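Ticket 496: Payment to Kravchuk returned, third attempt
Opened by: Accounts payable, Gudine
Status: Open (again)

Monday. Paid Kravchuk for the December shipment of feed phosphate. Our bank says sent. Their bank says it has never heard of us, although it did charge us a handling fee.

Tuesday. Called the correspondent desk. On hold 38 minutes. Was told the payment is "in review" and that reviews take 3 business days, starting from whenever the review starts.

Wednesday. Money came back, minus fees. Reason code 26. The code list in the portal stops at 25. 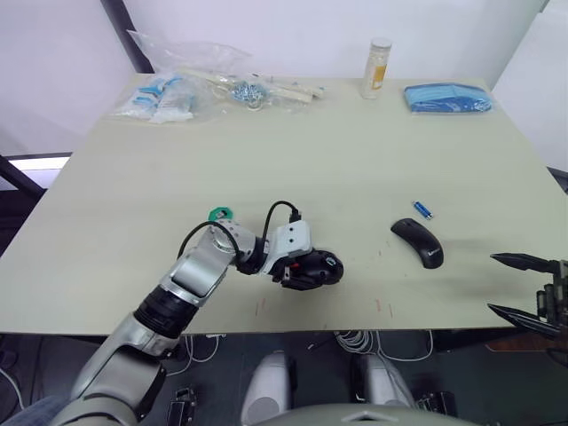 Thursday. Resent with the invoice, the contract and the bill of lading attached. Portal accepts one attachment. Merged all of them into a single file. Portal says the file is too large. Scanned again in black and white, which made the stamp unreadable, and the portal was delighted with that.

23 February 2018. Returned again. Hener (our broker) got someone at the bank to read the screen aloud. The beneficiary address is missing a line. Our template drops anything after the second comma, so the Prinuvthorpe office has been living on a street with no town.

Workaround: take out the commas. Resent at 2:10 p.m. Confirmation received, no code so far.

Still to do:
Fix the template for all overseas suppliers.
Ask for the fees back. Expecting a fee for asking.
Tell Kravchuk we are not holding up their money on purpose. They have stopped using exclamation points in their emails and I liked it better before.

Leaving this open until they confirm funds.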